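Can padded plastic mailers go in the blue cart?

Domnica Hodoroagă
We moved to Cillholm in October and I have a closet full of mailers, paper outside and bubble wrap inside. The Farquharson drop-off sign only says "paper." Do they count?

Danilo Belmonte
No. Mixed paper and plastic goes in the trash unless you can peel the layers apart. All-plastic ones go to the film bin at the store, labels cut off. I took 6 last month.
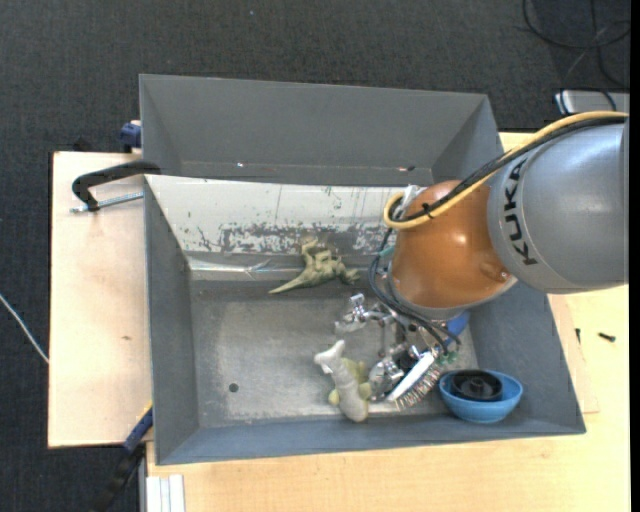
Wekar
I just reuse mine. Tape over the old address and they hold up for another trip or two.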